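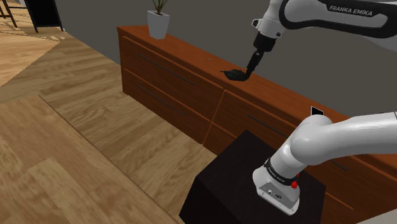

Simulated arm at the dresser, from the demo program.

Print this page | E-mail this page

SKEPTICS WANTED FOR A ROBOT OPEN DAY

Nalora is opening its doors for an afternoon in April to show off its household robot software, Tronon. The brochure says the system has 3,000 practice runs behind it and is "ready for the home." Maybe. Those runs were done in simulation, and my own furniture has never been that tidy.

I was asked to find visitors. I agreed on the condition that I could invite people who are hard to impress – and that they could write down whatever they liked.

We need 140 adults, in groups small enough for everyone to see the screens. You will watch simulated runs for an hour, ask the engineers questions, and fill out a form 3 pages long. No technical background wanted. If you clean, move furniture or look after small children for a living, please apply.
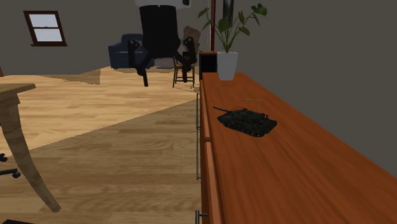 Toy tank on the dresser top, gripper open. Also simulated.

Ask what happens when a run fails. Ask who picked the objects. Berkay Kahraman will lead the demonstration and has promised to answer, and Rekha Devadiga will collect the forms unread.

Doors open at 2 p.m. Lunch is not provided. To apply, write to Lok-yiu Ho at the Nalora front desk and say in 200 words or less what you doubt.

Print this page | E-mail this page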